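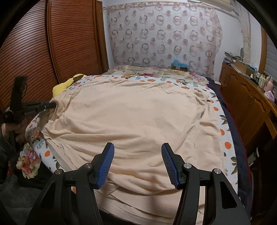
Product information | Walora Diagnostics, Laboratory Equipment
Page last revised: January 3, 2023

Walora C2 Slide Preparation Unit

The C2 is a bench-top processor for liquid-based cervical cytology. It transfers cells from a preserved sample vial to a glass slide as a single thin layer, ready for staining. It is intended for small and medium-sized laboratories that receive up to 2,000 samples a month. Laboratories with a larger intake should see the C3, which is rated for 3,000.

Principle of operation
The vial is spun to break up mucus and disperse the cells. A filter cylinder is lowered into the fluid and gentle suction draws cells on to the membrane. Flow is monitored throughout, and suction stops when the membrane reaches the set coverage. The filter is then turned over and pressed against the slide, which drops into a fixative bath.

One slide takes 86 seconds from vial loading to fixative. Heavily bloodstained samples may take longer and should be pre-treated with the Bolteo wash solution before loading. The remaining fluid can be kept for HPV testing or for a repeat slide. Recap the vial as soon as the cycle ends.

Sample identification
The built-in reader checks the barcode on the vial against the barcode on the slide before the filter is lowered. If the two do not match, the cycle is halted and the event is written to the log. Results can be exported to most laboratory information systems through the Nijs interface module (ordered separately). The module also passes on the recall date held in the patient record, so that overdue follow-up samples can be flagged on arrival.

Specification
Width: 346 mm
Power: 100-240 V AC, 50/60 Hz
Operating temperature: 15 to 32 °C
Vial capacity: 20 ml
Slide format: 76 x 26 mm, frosted end
Display: colour touch screen
Data ports: USB, Ethernet

Supplied with the unit
Fixative bath (2)
Waste bottle with tubing
Mains lead
User manual and quick reference card

Filters, vials and slides are not included. Only Brurnia filters are approved for use with the C2. Gynaecological and non-gynaecological filters have different pore sizes and must not be interchanged.

Maintenance
Empty the waste bottle when the level indicator shows amber. Change the fixative daily. Wipe the filter seal with a lint-free cloth at the end of each shift. A full service is due every 12 months and must be carried out by an approved engineer.

Software version 4 has been fitted as standard since October. Earlier units can be updated by USB.

Ordering
C2 unit, with 24-month warranty: WC2-01
Nijs interface module: WC2-14
Bolteo wash solution, 1 litre: WC2-30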